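Plunoseo Roadside Counter: Set-Up Guide
Section 4. Picking a spot and running your first speed count

I wrote this part after setting up my own counter on the Luton road, so you're getting my habits along with the official steps. If you're doing this for a road safety grant, read the whole section before you leave the house (I didn't!).

1. Pick a straight stretch at least 300 feet from any stop sign or signal. Drivers slow down early, and your numbers will look much nicer than the road really is.

2. Strap the counter to a pole at chest height, with the lens side facing oncoming traffic. Pull the strap tight, then pull it again.

3. Hold the power button until the light blinks green. Solid green means it's still hunting for a signal, so give it a minute.

4. Open the Lorareck app, tap Add Site, and type a name you'll recognize later. I called my first one "Test" and regretted it by September.

CAUTION: Stay on the sidewalk or shoulder side of the pole the whole time. Wear your vest, even for a quick battery swap.
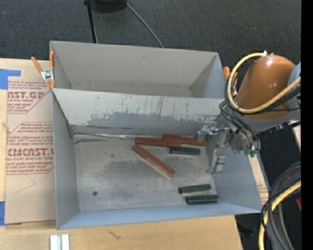
Two-section gray metal bin with red and green blocks in the front part.

5. Let the counter run for seven full days. Weekends matter a lot on rural roads, and a school holiday will throw everything off.

6. Download the log before you take the unit down. The memory holds 4,000 vehicles, and after that it starts writing over the oldest ones. My quiet lane only gave me 346 in a week, but the Lill crossroads had 1,899, so busy sites are worth checking halfway through.

NOTE: Speeds are saved in miles per hour. If your donor wants kilometers, change it under Report, then Units, before you export.

Plunoseo Help Desk | Contact us | © 2021 Plunoseo | Back to top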